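Govum Leave-In Conditioner, 400 ml pump bottle: review after a full bottle
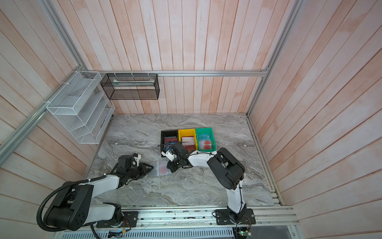 I have fine, color-treated hair that tangles at the nape, and I bought the Govum to replace the Primevetti cream I had used since December. The Primevetti detangles well but leaves residue by the second day.

Govum is a thin lotion, closer to milk than cream. Dose is 2 pumps on towel-dried hair, mid-length to ends. At 3 pumps the ends look greasy. Comb-through is easy within a minute. Blow-drying time did not change.

Scent is mild, slightly herbal, and gone by noon. No itching or flaking at the hairline. Frizz control is average: fine indoors, weak in humid weather. The Grandance spray does better there but stiffens the hair.

The pump is the weak point. It stops drawing with a finger's width of product left, and the collar is too narrow to pour from. I cut the bottle open.

Rosales also stocks a 100 ml travel size with a flip cap. It costs more per ml but empties completely.

Detangling: good
Residue: low
Frizz: fair
Packaging: poor

Would buy again in the small size.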